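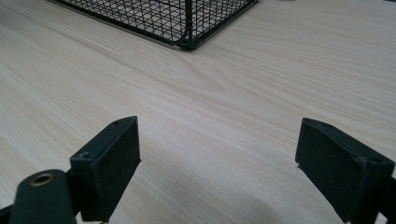

The Wire Basket, Reconsidered

August
By Nawal Radwan

Most desk and kitchen storage is sold by volume. Volume is a poor guide. What decides whether a basket stays in service is the size of its openings, the stiffness of its base and how it treats the surface underneath.

Black wire mesh on a pale, wood-grained tabletop is a common pairing at the moment, and it has practical merits. A square grid lets light through, so the contents can be checked from across the room. Dust falls through as well, and ends up on the table, where a cloth can reach it.

The corners deserve a close look before buying. On the better designs two mesh walls meet at a post heavier than the grid wire, and a thicker rail follows the footprint at the bottom. Post and rail carry the load. The mesh only keeps things in. Where a maker leaves out the rail, the lowest row of wire takes the weight and bows within a few months.

Anas El-Sayed repairs and refinishes household furniture from a shop behind the Pinora building, and sees the results on tabletops. Scratches from baskets are nearly always short and parallel, he says, and come from dragging. "People lift a full box. They slide a basket." He fits felt strips along the full rail – dots at the corners come off – and replaces them once a year.

Finish matters too. Powder coating chips first at the welds. Run a fingertip along the inside of each wall and feel for burrs, particularly near the top edge where sleeves and tea towels catch.

For this feature we compared three open baskets over one winter. The Stallar has the finest grid and held pens and loose clips without losing any. The Oleo is wider in the mesh and better suited to onions, which need the air. The Gudeta folds flat, but its hinged walls rattle and the base flexed under 4 kilograms of tinned food. None marked the table once felt was fitted.

Position is mostly a question of reach. A basket set at an angle to the table edge uses more surface than one set square, though it gives easier access to two sides. Leave about a hand's width clear in front. Empty it fully every four weeks, wipe the rail and check the felt for grit.

Contact the editors | © All rights reserved | Back to top

This site uses cookies to remember your reading preferences. Accept | Manage settings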